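## 3. Recording at home with the hand-held grippers

This section is for club members who have signed out a Trovix pair and now have to do something useful with it. Read it before you unpack. The people who skip it tend to rediscover step 4 on their own, around take 40.

**You need:** both grippers, the charging leads, the Brekke task card for this month, and clothes you don't mind 2 dozen teammates seeing.

1. Charge both grippers to 100 percent. The light on the charger goes green well before that. It is an optimist.
2. Pick a surface at knee or waist height. A bed is fine, made or nearly made.
3. Put out 3 to 5 pieces of fabric in different weights. Don't iron anything. The Jaker model has seen plenty of ironed shirts and has learned very little from them.
4. Open and close each gripper fully before the first take. If the fingers don't meet at the tips, stop and see section 5.
5. Start recording, wait for the beep, then fold. Pinch at a corner or a seam, lift, bring it across, let go.
6. If you drop something, pick it up with the gripper and carry on. A dropped sock is still data — a sock retrieved by hand is a deleted take.
7. Stop recording before you put the grippers down. We have a great deal of footage of ceilings.

> **Note:** Slow down. Everyone folds too fast in February and at a sensible speed by spring, when the Flima regional is already over.

> **Caution:** Keep drawstrings, hair and pets clear of the finger linkage. The pets will disagree.

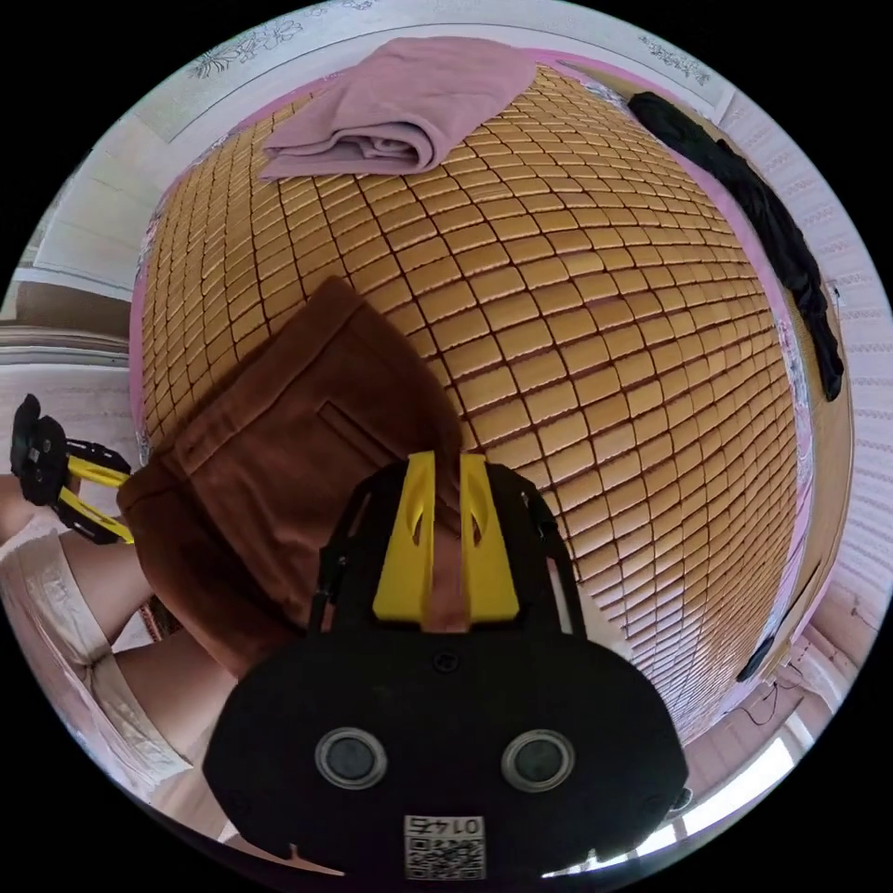

Sitting down is allowed, and after an hour you'll want to. Keep your elbows off your knees, though, or the wrist angles come out cramped and the arm will copy them faithfully, with no knees of its own to blame.

8. Upload the same evening. Name each take with the gripper number and the task card code, in that order.
9. Wipe the fingers with a dry cloth. Lint builds up on the pads and they start to slip on thin cotton.

For failed uploads, see section 6.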